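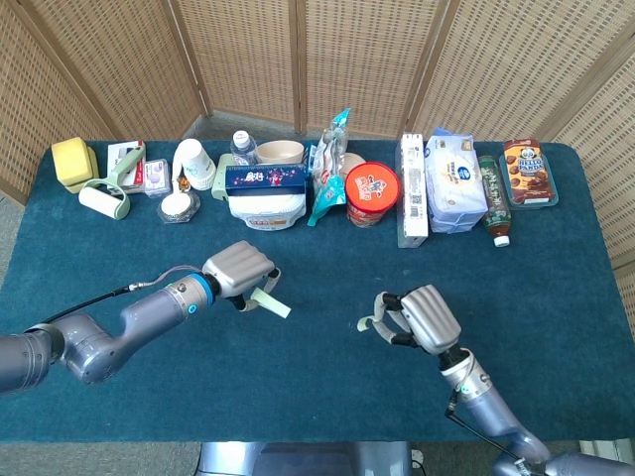 Progress report to the Bikico fund, Fajardo site
Thu 25 January

Collection for the Prultell grasping set resumed after the holiday break and is back on schedule, if one is generous about which schedule. We now have 37 hours of accepted two-handed episodes. Another 14 hours were rejected, mostly for operator hesitation, which the model learns with great enthusiasm and never forgets.

The object set has been widened along the lines you asked for. Paper cups, a lint roller, a clear water bottle and plastic-wrapped goods now share the table with the boxes and tubs. Clear plastic remains the depth sensor's least favorite material. The Hello Panda biscuits are popular with operators and have been replaced twice — we have moved this line from "equipment" to "consumables."

The rattan screen stays. It cost less than the backdrop in the original budget, and episodes recorded with it have needed far less background cleanup.

Problems: the Fleltness labeling tool still drops the last seconds of long episodes, so the release of the object has to be tagged by hand. Two operators have finished training and two more start next month.

Spending is slightly under plan, chiefly in travel, as none of us went anywhere. We ask to move the difference to labeling before the April review. A revised budget sheet is attached.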